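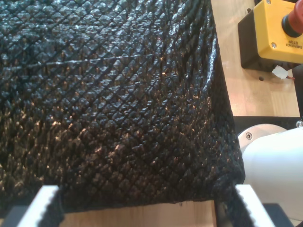 Demonstration collection (robotics)

Demonstration collection is the work of recording examples of a task so that a learning system can later copy it. A person guides the robot through the task, and the movements of the arm, the opening of the gripper and the camera views are stored together. One complete recording is called an episode.

Method

In the most usual form, the operator moves a leader arm by hand and the working arm follows. Other groups use a hand controller. The operator begins from a marked rest position, does the task once and returns. Episodes with a mistake are labelled and kept apart, although some laboratories keep the ones where the operator recovers well.

Cloth and other soft materials

Fabric is considered difficult, as its shape is different at the start of every episode. Glossy or quilted cloth also gives bright reflections which change with the angle of the light. In the Hemier collection, prepared at Pastthorpe under Radwa Berrada, 248 episodes of cloth handling were recorded and 200 of them were used for training. The colour of the cloth was changed after every 80 episodes. Four operators shared the work.

Criticism

Samran Boonyarit has argued that operators develop personal habits, for example always grasping the same corner, and that the system learns these habits together with the task. Branwen Jarman proposed to change the operator more often within one session.

See also: Teleoperation; Imitation learning; Gripper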